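Slide 1 – Opening

Morning, everyone. I run guest services at the Srour, 243 rooms, mostly weekday business. I've got 30 minutes and I'd like to leave 8 of them for questions.

Topic is late checkout: who gets it, who pays, and what it does to the rest of the day.
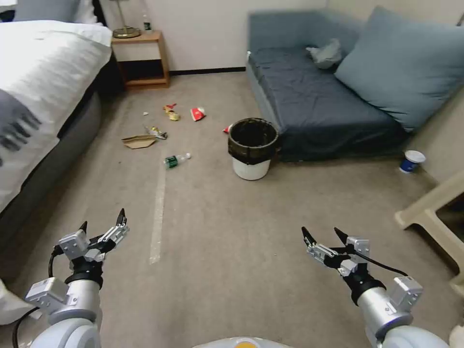
Photo: Irnelico

Slide 2 – How we used to do it

Whoever asked at the desk got it. No record, no fee. Housekeeping found out when they knocked. Ask for a show of hands here – who still works this way?

Slide 3 – What we changed

Requests now go in through Galtel the night before. Desk can approve up to 2 p.m. Anything later goes to the duty manager. Loyalty members are free, everyone else pays a flat fee.

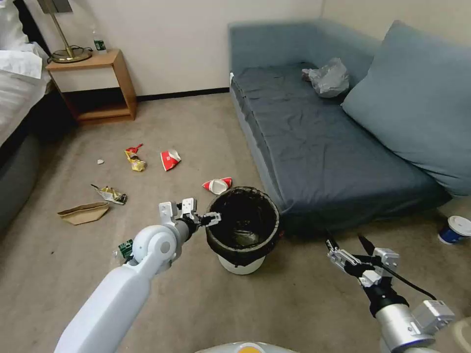
The fee got the most pushback from our own staff. They didn't like asking for it. We wrote them a short script and that helped more than the training session did.

Slide 4 – The Zolport property

Smaller hotel, more families, Sunday-style departures all week. They dropped the fee and kept the cutoff. Skip this slide if running behind.

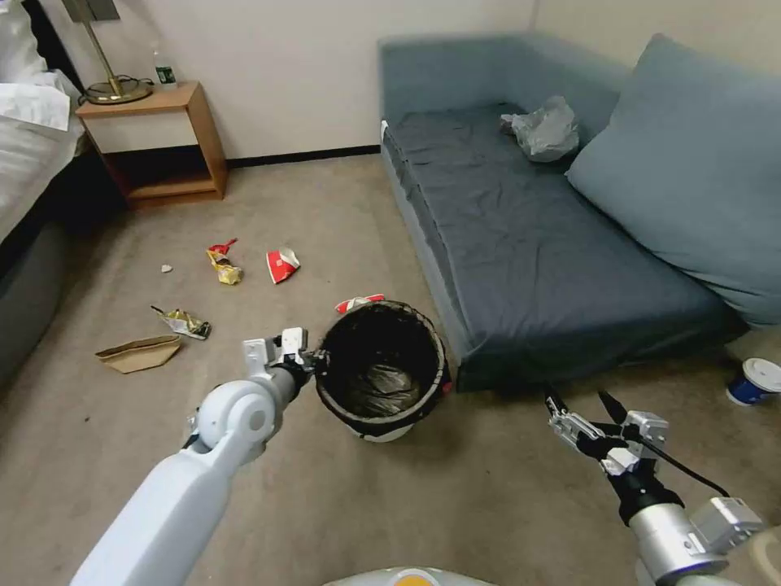
Slide 5 – Still open

Group bookings. Tour leaders promise late checkout on the bus and we hear about it at breakfast. No fix yet. Ask the room what they do.

Questions. Handout is by the door.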